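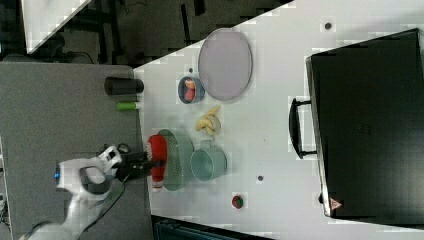
Other driver changed his story after the crash – what now?

Viten_wagon
Hello all. In September a van reversed into my parked car behind the Levari bakery. The driver said sorry and gave me his details. Now his insurer, Kellum, writes that I was moving too. They offer to pay half. The repair estimate is $900. I have 4 photos of the damage but no witness. Should I accept?

mudflap30
Take the half and move on. For that money it is not worth the stress.

pvaduva
I disagree with mudflap. If you sign for half, your own company may record it as partly your fault, and you pay for it later. Did you ask the bakery if they have a camera over the lot?

Viten_wagon
I did not think of the camera. I will go there tomorrow morning.

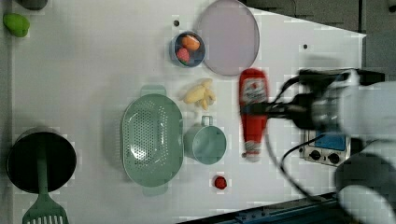 Assunta Greco
Moderator, Claims and Repairs

Please go today if you can. Many shops record over the old video after 30 days, and it may be gone already. Ask for the manager and leave your request in writing.

Also write to Kellum that you do not accept the split, and ask what evidence they have that your car was moving. Do not sign anything and do not cash a check from them before this is clear.

mudflap30
With respect, I did all this once and waited two months for the same offer.

pvaduva
But did you have a parking receipt? Viten, if you paid for parking, the time is printed on it.

Viten_wagon
I have it! It was in the door pocket – paid at 2:30, and he called me at 2:34 to say he hit my car. I will send both to Kellum tonight and write here when they answer.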